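Tarkham Robotics Club forum > Manipulation > Laundry task, shorts into basket

Cell and wrist views from the two-arm setup.
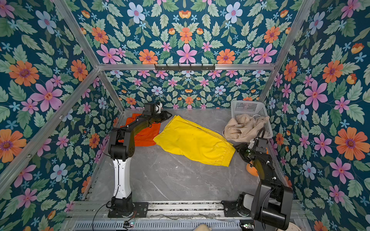
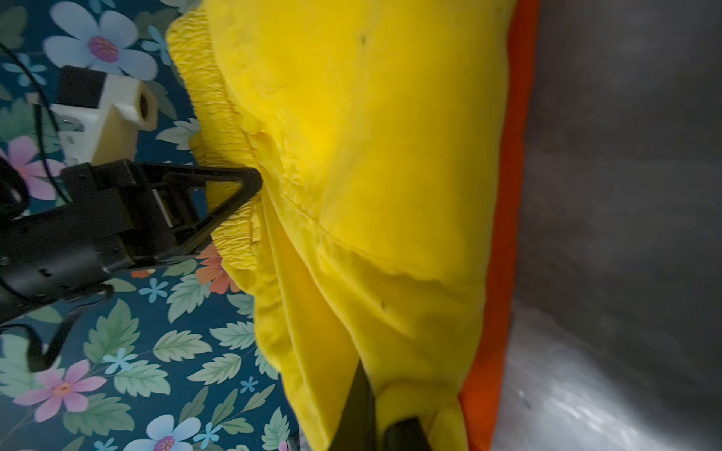
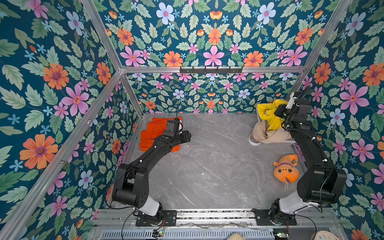
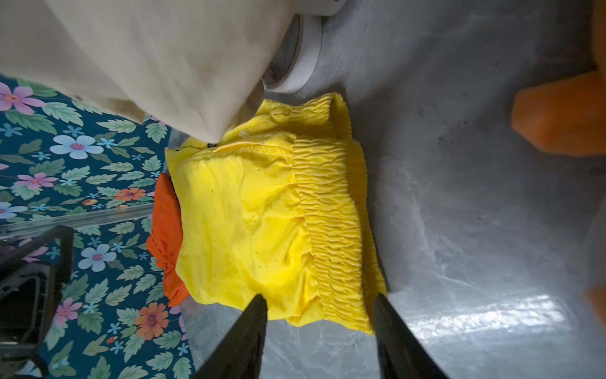

Posted by Natalina Marras, Sun 23 August

Dataset stands at 302 episodes, 58 with the yellow shorts. Which grasp point do we standardize on? I vote waistband.

dornura_k wrote:
Disagree. Gathered elastic stretches under load and the release point drifts. Grab the plain cloth.

negri15 wrote:
Plain cloth slips at our grip force. Waistband, both arms.

dornura_k wrote:
Then log 15 of each before we pick.

Natalina Marras wrote:
Fine. Starting with plain cloth.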